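Recycling pickup changes at the Irudau building

The new waste contract with Skarkley starts on July 11, 2025, and a few things will work differently on all floors. The old contract ended in May and we have been on a temporary one in between.

Paper and cardboard will be collected 2 times a week, up from one. Flatten boxes before you leave them in the mail room. Boxes that still have packing foam in them will be left behind, and that has been the main complaint from the haulers so far.

Food waste now goes in its own container in each kitchen. Coffee grounds, tea bags and fruit peel are fine. Paper cups are not, even the ones marked compostable – Skarkley's plant can't process them. Put those in general waste.

Batteries and toner should go to the front desk on the ground floor. Please don't put them in the bins under any circumstances. Tape the ends of loose batteries first.

The building sent 358 bags to general waste in May. The contract allows us 4,000 a year before extra charges apply, so we are a little over the monthly pace. Tenants on the Stindero side have already moved to shared bins in place of one per desk, and the Milošević wing will follow later this summer. If your team wants to keep a bin near the printer, tell me which room and I'll add it to the list.

Spare bags are in the supply closet by the elevator, in rolls of 100. Take a whole roll for your floor and write it on the sheet.
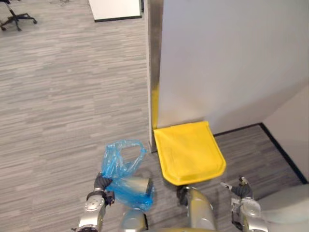
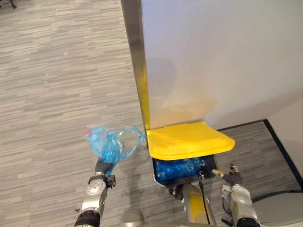
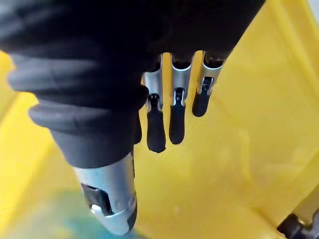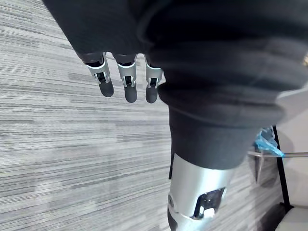
Selina Lüthi
Building Services Coordinator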